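Painter's tape on a table top – how do I get it off without wrecking the finish?

Posted in Home & Hobby, 21 June 2020

Hollis Halvorsen
Hi all. I've got a flat brown table with a smooth matte finish that I use for sorting, gluing and everything else. A while ago I divided the top into four with blue painter's tape so I'd stop spreading one job over the whole thing. It's been great! I do beads in one corner, paperwork in another, and my kids know which part is off limits (mostly). But the tape has been down since December and I want to redo it straighter, and now I'm scared of pulling it up. I paid 60 dollars for this table at the Grullstead flea market and I'm fonder of it than I should be. Do I just yank it? Hair dryer? I have a bottle of Oltia cleaner under the sink but I don't know if it's okay on a matte top.

ekpo_17
I've done this on two tables and a door, so take it for what it's worth. Go slow, pull the tape back flat over itself, and warm it up first with a hair dryer on low. I hold mine a hand's width away and keep it moving. Start at a loose end and do the top strip first where two of them cross, otherwise you're tugging against yourself and the bottom one tears into little bits – ask me how I know.

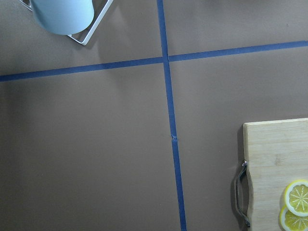
What do you use on the sticky stuff that stays behind?
A soft rag with warm water and a drop of dish soap, and if that doesn't shift it, a little cooking oil left on for a few minutes and then washed off with the same soapy rag.

Try the oil underneath the table first, or somewhere you never look. Matte finishes can go shiny if you rub hard, and you can't really rub them back. I'd leave the Oltia alone until you've read the label. And when you lay the new tape, measure in from both ends and put a pencil dot at each, then stretch one long piece between the dots and press it down from the middle outward. Mine wandered all over the place when I tried it by eye.

If a bit of tape is nicked or scuffed, go at that part from the other side so it doesn't split there.

Dustitz172
just pull it. its painters tape thats what its for. if theres gunk use an eraser, a white one not the pink kind

Hollis Halvorsen
Thank you both! Trying the hair dryer tonight on the short end. The eraser is a new one to me, but I have a drawer full of them so I'll give it a go too.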